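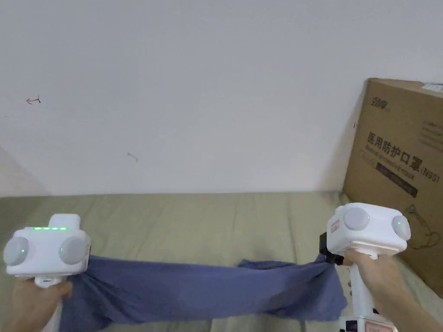 The Nendik cloth in blue, stretched out sideways over a bed.

Nendik All-Around Cloth, Blue
Item 2683
Sold by Furnix, from the Midtbø household range

We've carried the Nendik for quite a while now, and it's still the thing we end up talking about when somebody calls in for something completely different (sorry about that, if it was you!). It's a plain, soft blue cloth with no pattern and no fuss to it, and it weighs 200 grams, so there's enough of it to get a proper hold of without it feeling like you're wrestling a blanket.

Most folks buy one for the bathroom or the kitchen and then find it has wandered off to the bedroom, where it gets laid over the sheet under a suitcase, or under a pile of clean laundry waiting to be sorted. We do the same at home. Put it down, pull the far side straight first, and then work the wrinkles toward you with the flat of your hand.

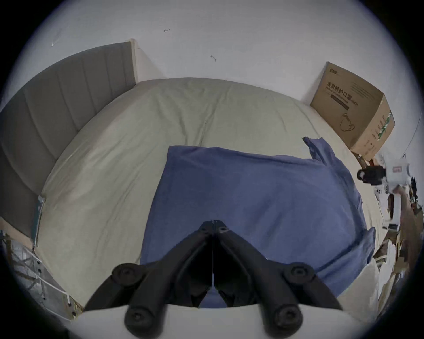
Laid out on the bed, with a few folds left at the right side.

Folding is up to you. I like mine in half and then in thirds, because it fits the narrow shelf over our washer that way, but plenty of people roll theirs, and a good many just drop it in a basket and get on with their day.

Care: wash warm with like colors, and please run it once by itself before the first use. Tumble dry low or hang it over a rail. Skip the fabric softener. If it comes out of the dryer in a twist, give it a good shake and a tug from both ends while it's still a little warm.

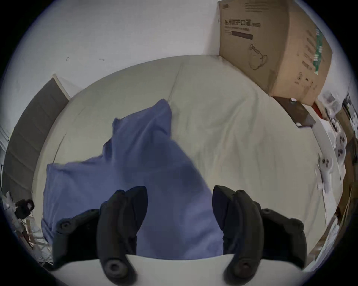
One customer wrote to us that she'd bought the blue to go on the guest bed and liked it so much she kept it for herself, though she does wish it came with a loop for hanging. We hear that about the loop a lot, and we've passed it along.

Ships in packs of one or four. Bulk orders of 300 or more go out from our second warehouse, so allow a few extra days. The matching Zistolo storage bag is sold separately and should be back in stock in July.

Page updated 2/16/20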